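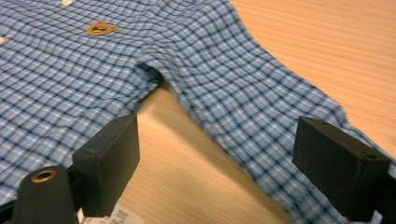 Ticket 1523: Bear patch lifting on blue plaid shirt
Status: Closed
Opened: 09/11/2022
Site: Hollgate workroom
Category: Garment repair / iron-on trim
Priority: Normal

Reported problem

Customer bought the shirt from our Hollgate counter in August. Long sleeves, blue check, white buttons, brown bear-head patch on the front. Customer says the patch came up along one ear after the second wash and then started catching on things. They pressed it back down at home with a household iron. It held for a day and came up again in the same place.

Customer would like the patch kept. They do not want a refund or a different shirt.

Customer also asked whether the shirt has shrunk, because the front looks puckered after washing.

First check

Shirt laid out on the table and smoothed by hand. The patch sits on the front of the body. Lifted the loose ear with a fingernail. The adhesive under it had gone cloudy and had lint in it. The rest of the patch was still stuck down, but the edge gave a little when the cloth was pulled sideways.

No tear in the shirt fabric. No color rubbed off onto a damp white cloth.

Work order from the shop shows patch stock 708, which is the MacKinnon iron-on sheet. The care card that went out with the shirt says warm wash, tumble dry low. The MacKinnon sheet says cool wash and hang dry. The two do not match.

Attempt 1 – re-press

Brushed the lint out and pressed the patch from the front through a cotton cloth, medium heat, no steam. Left it to cool flat before touching it. Edge looked fine.

Ran the shirt through one cool wash and hung it overnight. The ear was up again in the morning. Result: failed. The old adhesive is finished and more heat will not bring it back.

Attempt 2 – new adhesive

Warmed the patch and peeled it off from the loose side. It came away in one piece. There was a faint ring of glue on the checks underneath. Most of it lifted with the iron and brown paper, the rest with a little rubbing alcohol on a swab. Tested the alcohol on an inside seam first and the blue did not move.

Cut a piece of Tronau web slightly smaller than the patch, fused it to the back, trimmed around the ears and pressed the patch onto the shirt. The straight lines in the check made it easy to put back level. Held well after cooling, but one ear could still be lifted with a fingernail if you tried. Result: better, not good enough to send back.

Attempt 3 – stitch the edge

Left the patch where it was and stitched around it by hand with a single strand of brown thread. Small stitches, closer together around both ears. Kept the tension loose so the cloth would not pull in. Tied off on the inside.

Washed cool, hung to dry, washed again. No lifting. Result: fixed.

Puckering question

Measured the sleeve and the body against a new shirt in the same size from the rack. Both match, so it has not shrunk. The ripples are wash creases. This is a woven check, so any crease bends the lines and shows up more than it would on a plain cloth. Damp press from the inside took most of them out. Underarm seam needed a second go with the tip of the iron.

Do not run the iron over the patch. Go around it.

Advice sent to customer

Button the shirt and turn it inside out before washing. Cool wash, gentle spin. Hang to dry. Iron from the inside while slightly damp. If a stitch comes loose, bring the shirt in before it is washed again.

Follow-up

Care card for this shirt needs changing to cool wash, hang dry. Sent the new wording to the Bindosden office. They have 500 cards printed with the old wording and asked if a sticker would do. Told them yes, as long as it covers the dryer line.

Remaining shirts with stock 708 patches to be edge-stitched before they go on the rack. Opened as a separate ticket.

Customer collected the shirt and checked the patch at the counter. No charge. Closing.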